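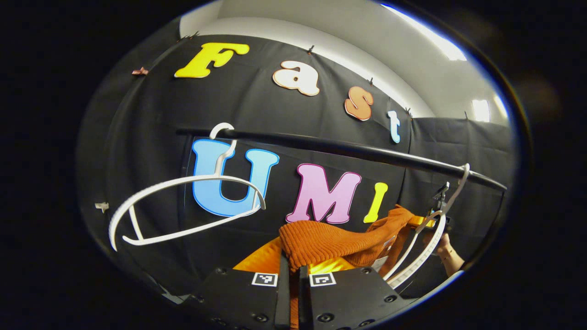

3 min read

Every few months someone tells me the hand-held gripper has settled the argument. You walk about with a pair of fingers and a fisheye camera, do the chore yourself, and the arm learns it later. I spent January comparing two of them, the Ernus and the Drelel, and I'm not persuaded.

My complaint is with what gets counted. Eduardo Magalhães logged 138 runs with a jumper and a hanger on the Ernus, and 51 were thrown out because the tracking had drifted. The sales sheet gives a figure for speed of collection. It has no line for the bin.

Then there is cloth. A person feels wool slip and corrects for it without thinking. The fingers on both tools pass very little of that back, so I squeezed harder than I would have bare-handed, and I suppose the arm will learn to squeeze too.

Nuno Nogueira prefers the Drelel for its lighter trigger. Fine. My wrist still ached after 90 minutes with either.

I'd buy one, at the right price. I wouldn't sell the old controller yet.

Contact | © Gondix | Back to top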